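Marjorie Ashworth
Thread on sorting seeds for a shared seed library. I've helped run one for three years and the same things come up every spring.

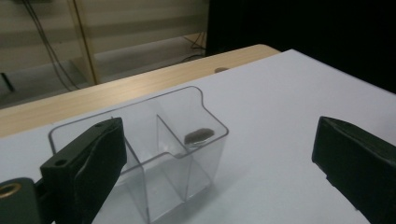 How long do saved bean seeds keep?
Three years is a fair expectation if they stay dry and cool. After that you still get plants, but you sow thicker and plan for gaps.

Onion and parsnip are a different matter. Treat those as one-year seed. I stopped accepting parsnip older than the last harvest and the complaints dropped off.

Our library holds 1,573 packets as of 2nd July. Of those, 619 are beans and peas. People save beans because beans are easy. We are always short on lettuce and carrots.

Please write the variety on the packet. "Bean, brown" could be any of a dozen things in our drawers. If you don't know the variety, write where you got it and what the plant did. Pole or bush is the first thing anyone asks.

Moataz Mahrous does our labels and asks for four things: crop, variety, year, town. Pencil holds up better than most pens. Gel ink fades in the drawer by the second winter.

On drying. Leave bean pods on the plant until they rattle. If rain is coming, pull the whole plant and hang it in a shed or garage with some air moving through. Shell them a couple of weeks later.

The fingernail test works for large seed. Press your nail into it. If it leaves a dent, the seed is still too damp to store. Spread it on a plate and try again in a week.

Squash is the one we get wrong most often. Two kinds of the same species growing in neighboring yards will cross, and you won't know until the next year's fruit. We now ask donors what else was growing nearby. A lot of them don't know, so those packets get marked "may be crossed" and go in a separate drawer.

Bit-na Yeon asked about freezing. You can do it, but the seed has to be properly dry first, and the jar should come back to room temperature before you open it. For a home gardener a closet shelf is fine.

Germination check for old seed: ten seeds on a damp paper towel, fold it, put it in a bag, leave it somewhere warm. Look at it after a week. If six or more sprout, I keep the batch. Fewer than that and I grow it out myself or compost it.

Weevils. Small round holes in beans mean you have them. Don't bring those in, even if most of the jar looks clean. Yoon-hee Jeon found them in a donated jar last year and we had to go through two full drawers.

We take donations again in September. Paper envelopes or small jars are both OK. Please no plastic bags unless you are sure the seed is dry.

If you borrow, you don't have to return anything. A handful back at the end of the season is nice. Crop failures are fine too, just tell us what happened so we can put a note with the variety.

Will post the lettuce list when Yoon-hee has finished typing it up.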